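Wir verwenden Cookies, um dir ein besseres Erlebnis zu bieten. Mit der Nutzung der Seite stimmst du dem zu. Mehr erfahren | Akzeptieren

So, ich hab's getan. Ich hab den Papierkram in Angriff genommen. Den GANZEN. Wer mir hier länger folgt, weiß, dass ich das seit Januar ankündige. Kleiner Thread für alle, die auch so einen Schrank haben, den man nur mit angehaltenem Atem aufmacht.

Ausgangslage: Steuer, Versicherungen, Mietsachen und die komplette Korrespondenz mit Gaber (die mit der Heizungsabrechnung, ich sag nur: 126 Euro Nachzahlung, zweimal angemahnt, längst bezahlt). Alles verteilt auf Ordner, Tüten und eine Schublade, die klemmt.

Erste Lektion: nicht mit dem Lesen anfangen!! Ich saß gleich am Anfang eine Dreiviertelstunde auf dem Boden und hab alte Briefe von der WG-Zeit in der Cestdener Straße durchgeblättert. Schön war's, geschafft hatte ich null.

Þórey Sveinbjörnsson hat mir dann am Telefon ihr System erklärt, und das ist so simpel, dass ich fast beleidigt war: Jede Farbe ist ein Lebensbereich. Blau ist Wohnen. Grün Geld, rot Gesundheit, grau der ganze Rest. Fertig. Keine Unterfarben, keine Legende an der Schranktür.

Was die Ordner angeht – ich hab die von Kukent genommen, die breiten. Da passen laut Packung bis zu 800 Blatt rein. Kann sein, ich hab's nicht ausgereizt, aber die Mechanik hakt bis jetzt nicht, und das kann ich von meinen alten nicht behaupten.

Frage an die Runde: Wie lange hebt ihr Kontoauszüge auf? Ich hab jetzt alles behalten, was mit der Steuer zu tun hat, und den Rest in die Kiste zum Schreddern gelegt. Fühlt sich verboten an. Die Kiste steht noch im Flur, falls ich nachts Zweifel kriege.

Ach ja, und der Schrank selbst: helles Holz, zwei Türen, hab ich damals gebraucht in Lirniddale abgeholt, im strömenden Regen, mit einem geliehenen Kombi. Für die Ordner ist er eigentlich perfekt. Vorher wohnten da Brettspiele und ein Raclette drin, die müssen jetzt umziehen.

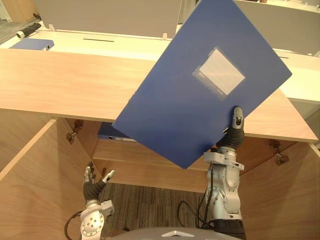 Bei der Beschriftung bin ich übrigens noch unentschlossen. Meine Handschrift sieht auf Etiketten immer aus wie vom Arztrezept, also entweder drucken oder jemanden bestechen, der schön schreibt. Bewerbungen gern in die Kommentare, ich zahle in Kuchen!

Nachtrag von 23 Uhr: Ich hab ganz unten in einer Tüte noch den Kassenzettel der Waschmaschine gefunden. Den hab ich letztes Jahr gesucht wie verrückt. Blau oder grau?? Þórey sagt blau, ich sag grau, wir diskutieren noch.

Morgen kommt die klemmende Schublade dran. Wenn ihr nichts mehr von mir hört, liege ich unter den Bedienungsanleitungen.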